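Home | Meetings | Newsletter | Lending Shelf | Contact

Estholm Makers' Club
Minutes of the February meeting

Present: Mirjam Kramer (chair), Lies Declercq, Takumi Kamata, Madhu Singhal (minutes). Apologies from Bastian Mühlbauer, who had a family birthday and sent a long and very kind note, plus a tin of ginger cookies that did not survive the first agenda item.

Mirjam opened the meeting at 7:30 and thanked everyone for coming out in such miserable weather. The minutes of the last meeting were approved with one correction: the glue guns were lent to the Postma school, and I had written that they were donated (sorry, Lies, and sorry to the school, who I gather had already thanked us).

1. Small parts and where they live

This took up most of the evening, and I think we all enjoyed it more than we expected to. Lies reported that she and Takumi have now been through the whole back cupboard, and that the jars are finished with for good. Everything small is moving into compartment boxes, the kind with a lid that latches at the front. Lies would like each box to hold one family of things, so beads with beads and wire ends with wire ends, and she has asked very nicely that we stop making "miscellaneous" compartments, as they fill up in a week and then spread.

Takumi has been going through the bead stock as the boxes are filled, and the total stands at 1,737 pieces, against 1,630 on the old list. We had a cheerful few minutes guessing where the extra ones came from. Madhu owned up to emptying her coat pockets into the jars last fall.

There was some talk about labels. Mirjam prefers handwriting, large, on the lid. Lies prefers printed labels on the end, so that a box can be read while it is standing on the shelf. After going back and forth we agreed on the end, in capitals, and Mirjam will do the writing, so everyone went home with something.

Agreed: sorting is to be done on the big tables with a board laid down first, preferably a white one. Takumi says he can find a dropped bead on white in a second, and on the bare wood he loses the tan and orange ones completely.

Agreed: boxes are to be latched before they are lifted, both latches, every time. We all remember the sequins.

2. Money

Lies asked for 30 to buy more boxes from Grallen. Mirjam reminded us that we have 400 set aside for storage this year and that the shelf brackets still have to come out of it. Approved without fuss. Lies will bring the receipt to the next meeting.

3. Spring open day

Bastian's note offered to run the button table again, and we were delighted to accept. Madhu will ask the Flavport bakery whether they would do the rolls as they did last year. Takumi wondered whether visitors could try sorting a box for themselves, since children seem to love it, and Mirjam said she rather thought the grown-ups would be the ones we couldn't get to leave. To be picked up again when Bastian is with us.

4. Any other business

The tap in the washroom is dripping again. Mirjam will call the building office. One blue umbrella has been left behind and is hanging on the hook by the door.

The next meeting is on a Tuesday as usual, same time, and Lies has promised soup. Mirjam closed the meeting at 9:15.

Minutes taken by Madhu Singhal

Related items
- Minutes of the January meeting
- Lending shelf: what's in and what's out
- How to fold a seed packet
- Open day: call for helpers 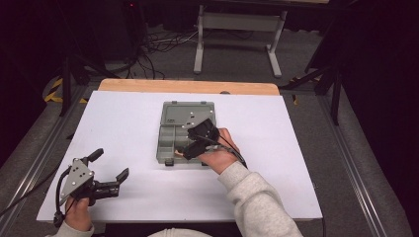

Which pieces should be sorted on a white board?
All the small ones, and the tan and orange ones above all, because they are so hard to find on bare wood.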